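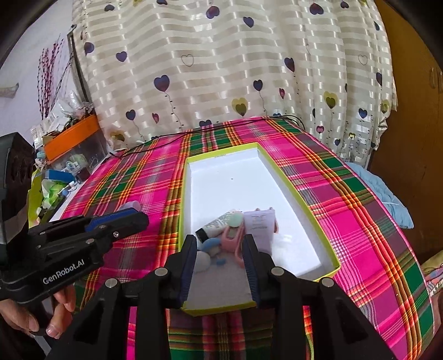

HAUGEN, April – I'd come to ask about the grippers and got a lesson in screws first. "Everybody wants to talk about the fingers," said the woman who looks after the pairs for Vumlow, "and I spend my life at the joints!"

She does the silver screw heads every morning before anyone picks a gripper up, both hands, left one first. Then the blue pads. They get a wipe, and she runs a thumbnail along the ridges (she let me try – it's oddly satisfying). At 2,000 grips she swaps them, always as a set. "One new pad and one old one and it pulls to the side. You'd blame your own wrist."

I asked how she checks the opening.

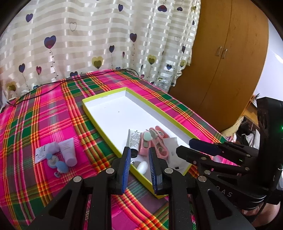

"Small stuff in a shallow tray, tubes, little round things," she said. "Straddle it, close up slowly, let go. If one finger gets there before the other I stop and start again from zero." She does that with each hand on its own and then with the two together, and writes it all in a notebook with a Skaren sticker on the cover.

And cables? She groaned. "Keep them at the back, give them slack. I've replaced more cables than anything else, 190 pads included."

Print this page | E-mail this article
Home | News | Interviews | Contact
Search this site Go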